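Dimmer hum on a five-arm chandelier over dining table
Lighting and Fixtures > Ceiling

rallham_kk
Posts: 413
Replaced the candle bulbs in a Drostent five-arm fixture with dimmable LEDs, 4 W each, E12 base. The wall dimmer is the old one, rated 600 W incandescent. Below half travel there is an audible hum from the dimmer box and two of the bulbs drop out before the others. Bulbs are all from the same carton. Is this minimum load?

Ourania S.
Yes. Total load is 20 W. Most dimmers of that age want 40 W or more before the triac holds reliably. Fit a trailing-edge dimmer with an LED rating and set the low-end trim.

deligiannis_f
Disagree in part. Low load explains the dropout. Hum at the box is usually the choke, and you can get that at any load. Swap one LED for a 40 W incandescent and run it at half. If the dropout stops and the hum stays, you have two separate problems.

rallham_kk
Tested with one incandescent in arm 3. No dropout. Hum still there, slightly lower.

deligiannis_f
Then the dimmer is going in the trash either way.

Ourania S.
Which is what I said.

Wattage_Ruby
Before buying, check the neutral. Trailing-edge units often need one, and a lot of older switch boxes only have the switched leg. I used a Wateck two-wire model in September for that case. It works but won't go as low.

rallham_kk
No neutral in the box. Ordered the Wateck. Fixture hangs 32 inches over the tabletop, so I also want less glare at the low setting. 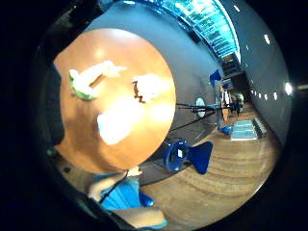 Current bulbs are clear glass, 2700 K. Would frosted ones of the same wattage be enough, or do I need shades on the arms?

deligiannis_f
Frosted will do. Clip-on shades on a candle arm trap heat around the driver and shorten its life.

Ourania S.
Not at 4 W. I have had fabric shades on mine for three years with no failures. Frosted glass spreads the source but you still look straight at it when seated.

Wattage_Ruby
Try frosted first, it's the cheaper test. Power off at the breaker for the dimmer swap, and cap the unused traveler if the new one is single-pole.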